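部活の卓上ロボットアーム用「積み木仕分けキット」を一学期使ってみた感想

高校のロボット部で顧問をしています。部員は多くなく、経験者もほとんどいません。四月に卓上アーム用の教材としてGrosoの「仕分けキット」を入れて、夏休み前まで使いました。ネット上のレビューはほめているものばかりで、買う前にあまり参考にならなかったので、気になったところを中心に書いておきます。星で言えば五つ中の三つ、気分によっては二つ半です。

買ったもの

キットの中身は、3Dプリント製のカラーブロック一式、作業板に関する説明書、棒状の先端ツール、それから課題集のPDFです。アーム本体は含まれません。うちは以前から部室にあるものを使っています。課題集は全部で124ページ、課題は69題とうたっています。

この69題という数字にまず引っかかりました。読んでみると、色を替えただけの課題がかなりあります。「赤を左へ寄せる」「緑を左へ寄せる」「青を左へ寄せる」で三題と数えるのはどうなんでしょうか。生徒も二週目には気づいて、「これ昨日もやりましたよね」と言い出しました。中身の違う課題として部活で使えたのは、私の感覚では20題です。価格は課題の数込みで納得していたので、ここは正直に書いてほしかったところです。

組み立てと準備

説明書では作業板は自分で用意することになっています。推奨は木の集成材で、寸法図が一枚ついてくるだけ。穴の位置はテーブルに合わせて各自で決めろという方針らしく、うちは穴あきの定盤に合わせてホームセンターの板を切り、ボルトで留めました。最初は両面テープで済ませようとした班があり、アームが板を押した拍子に板ごとずれて、教示した位置が全部やり直しになっています。説明書にはひとことも注意がありません。

先端ツールの取り付けは簡単です。ただし長さの入力値が説明書の表と合わず、表の通りに設定したら先端が板に当たりました。板に小さなへこみができただけで済みましたが、速度を落としていなければ何か折れていたと思います。購入した人は、表を信用せずに必ず自分で測ってください。

問い合わせたところ、販売元のCemarovからは「次の版で訂正します」という返事が来ました。返事そのものは早かったです。訂正版はまだ届いていません。

ブロックの出来

円柱、三角柱、星形、それに花のような丸みのある形があり、色は赤、青、黄、緑。上面には印刷の筋がそのまま残っています。見た目は気になりませんし、指でつまむにはむしろ滑りにくくていいのですが、カメラで輪郭を取る課題になると話が変わります。部室は窓が大きく、夕方になると上面の筋が光を拾い、同じ色のブロックの中に明暗の縞が出ます。色のしきい値だけで分けようとした班は、ここで長く足踏みしました。

黄色はもっと厄介でした。同じ黄色のはずなのに、ブロックによって濃さが違います。フィラメントのロットが混ざっているのではないかと疑っています。しかも明るい色の木の板を推奨しているので、黄色と背景の差が小さい。色分けの教材として売るなら、黄色をやめるか、板を暗い色にするか、どちらかは考えておくべきだったのではないでしょうか。うちの二年生は結局、板に黒い画用紙を敷いて解決していました。

星形は評判がいいです。角が五つあるので、押す位置を少し変えるだけで回ったりまっすぐ進んだりして、生徒がよく観察していました。逆に円柱は、立てて使う分にはいいものの、倒れると転がって板から落ちます。縁に立てる枠ぐらいは付属してほしかった。

「押して集める」課題

キットの中心になるのは、つかまずに押すだけでブロックを動かし、色ごとにまとめる一連の課題です。指のあるハンドは使わず、棒で押します。

最初は地味だと思いました。生徒も「つかめないんですか」と不満そうでした。やらせてみると、つかむ課題より頭を使います。ブロックのどこを押すか、どちら側から回り込むか、隣のブロックに触れずに棒を下ろせるか。三角柱を狙った方向に動かすのは大人でも難しく、私も放課後に一人で試して、思ったところに行かず少し腹が立ちました。

下の写真の配置だと、緑の星と円柱は手前で隣り合い、赤の二つも左で接していますが、黄色もそのすぐ後ろにあって、左側は赤と黄のひとかたまりです。青の三角柱は二つが離れたままで、片方は棒のすぐそばにあります。こういう配置から青だけを寄せるにはどこに棒を下ろせばいいか、という話で部員同士が三十分もめていました。課題集にはこの手の「途中の状態から考える」問題がほとんど載っていません。整列した状態から始まる課題ばかりです。載せるべきなのはこちらだと思うのですが。 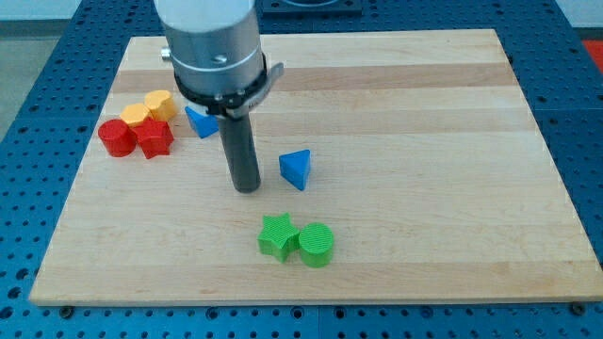
付属ソフトについて

ブロックの位置を画面上に表示するDalisayというソフトのライセンスが一年分ついてきます。インストールは学校のパソコンでも問題なく通りました。そこから先がつらい。

画面の日本語訳がところどころおかしく、「押し出し」と「プッシュ」と「前進」が同じ操作を指しています。生徒が混乱するので、部のノートに対応表を作りました。位置の記録は五回分しか保存できず、六回目をとると一番古いものが黙って消えます。文化祭の準備中にこれで一班分の教示が消え、だいぶ暗い雰囲気になりました。上限があるなら、せめて警告を出してほしい。

一年を過ぎると更新料がかかります。金額は箱のどこにも書いてありません。部費で買う側としてはここが一番困ります。来年度の予算申請に書く数字がないので、うちでは更新せず、二学期からは生徒が自分たちで書いたスクリプトに移す予定です。

Fotowのキットとの比較

前の年に体験会で借りたFotowの教材は、ブロックが木製で種類も少なく、課題集も薄いものでした。見栄えはGrosoのほうが上です。形が多いので、見学に来た中学生の反応もこちらのほうがいい。

ただ、Fotowの課題集は一題ごとに「うまくいかないときに見るところ」が半ページついていました。初心者の班だけで進められたのはあちらです。Grosoのほうは手順と完成図だけで、途中で詰まると顧問が呼ばれます。活動時間のうち、私が三つの班を走り回っていた時間がどれだけあったか、あまり考えたくありません。

買うかどうか

顧問か上級生に経験者がいて、課題を自分たちで作り直すつもりがあるなら、ブロックと先端ツールだけでもある程度は役に立ちます。うちでも二年生が作った対抗戦（制限時間内に四色を色ごとにまとめる、手で触ったら減点）は盛り上がり、今でも活動の最後によくやっています。もっとも、このルールは課題集のどこにも載っていません。

箱を開けてそのまま授業や部活で使えるものを探している人には、今の版はすすめません。ブロックだけなら、3Dプリンタのある学校は自作したほうが安く、色もそろいます。うちも花形が一つ欠けたので部品単体の値段を聞いてみたところ、ばら売りはなく、セットでの買い直しになるとのことでした。欠けた分は生徒がいま図面を引いています。

追記：先端ツールの長さの件で質問をもらいました。うちでは取り付け面から先端までをノギスで三回測り、その平均を入れています。表の値との差は個体によって違うかもしれないので、うちの数字は載せないでおきます。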